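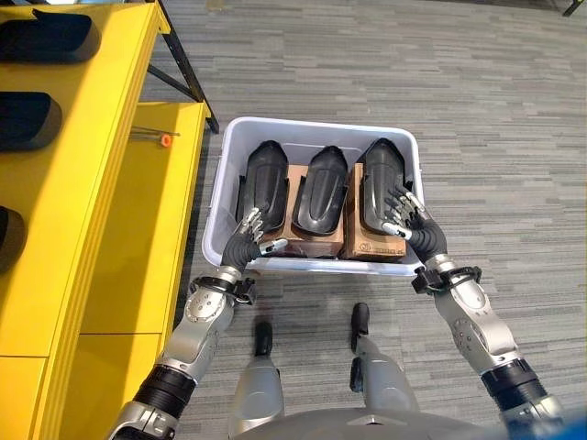
Subject: Re: Dust collection on the Tanabe planer

Inese Kütt wrote on 6th February:
> Has anyone fitted the Zolix hood to a 13-inch Tanabe? Mine
> clogs at the chute every few boards and I'm sick of
> digging out shavings with a dowel.

Yes, and I love it! I put mine on in January and have run a big stack of white oak through since without one clog. The trick is the hose. I started with a 2 1/2 inch line off the shop vac and it was hopeless – the planer throws out chips faster than that hose can carry them. Go straight to 4 inch if your collector has the port, and keep the run short. Mine is 33 inches from chute to separator, with one gentle bend.

Two things on the install. The screws that come with the hood are a hair too long and will bottom out, so add a washer under each. And check the gasket at the left corner, where mine leaked until I put a strip of foam weatherstrip behind it.

I bought from the Edville store, but Nindden had the same hood in their winter flyer (page 2, near the bandsaw blades).
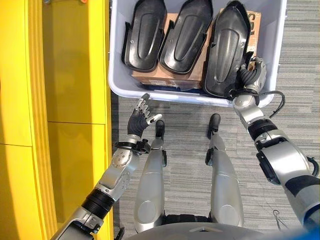

Inese asked me off list whether the hood has to come off to change knives. It does, four screws, maybe five minutes if you don't drop one in the chips like I did. She also wondered about snipe, and I've seen no change there, good or bad.

Next up for me is a blast gate so the jointer can share the line. If anyone has a metal one they like, I'm all ears!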